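Does a Refill Shelf Cut Packaging Waste?
Student project report, Environmental Studies
July 15, 2026

Background

The campus store put in a refill shelf for dish soap, laundry soap and shampoo in March. The posters next to it said the shelf would "wipe out" plastic bottle waste in the dorms. My project tried to check that claim. I picked Koratari Hall because its recycling room gets sorted by hand, which gave me bottle counts from before the shelf went in.

What I had to work with

The store gave me its sales log. It lists 1466 refills over the term, against 2877 new bottles sold in the same product groups. Jollby, the company that supplies the soap, says on its poster that each refill "saves one bottle." I could not find where that comes from. A refill can be any size, and the log shows plenty of people buying a few ounces at a time. Two small refills may not add up to one bottle.

I also ran a short survey in the dorm and got 602 answers. I had hoped for 1000. People who care about waste are more likely to fill out a survey on waste, so I would read the results as the friendly end of the range. 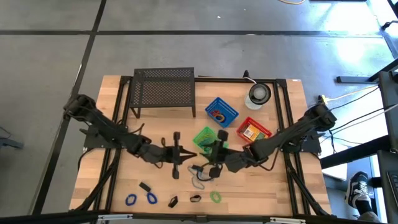 Rana, replying to my draft on the class page, thought I was being too hard on the shelf. Even if half the refills are small, she wrote, that is still plastic that never got bought, and a first term is a bad time to judge anything. The second point is fair. On the first I still disagree. Some students told me they bought a brand new Zeltano pump bottle just to have something nice to refill. If they use it twice and lose it, the shelf has sold one more heavy bottle than before.

Results

Bottles in the recycling room did go down over the term. They also went down last year, with no shelf, as people moved out early. I can't pull those two things apart with one dorm and one term of data.

Most survey takers said they had used the shelf at least once. Far fewer said they used it every time they ran out. The main complaint was the price, then the sticky nozzles.

Limits

One building, one store, one person counting. The sales log mixes students with staff, and I had no way to split them. Bottles tossed in the regular trash were not counted at all — that could be a big share.

Next steps

The store should log refills by the ounce. I have asked, and was told the register can't do it yet.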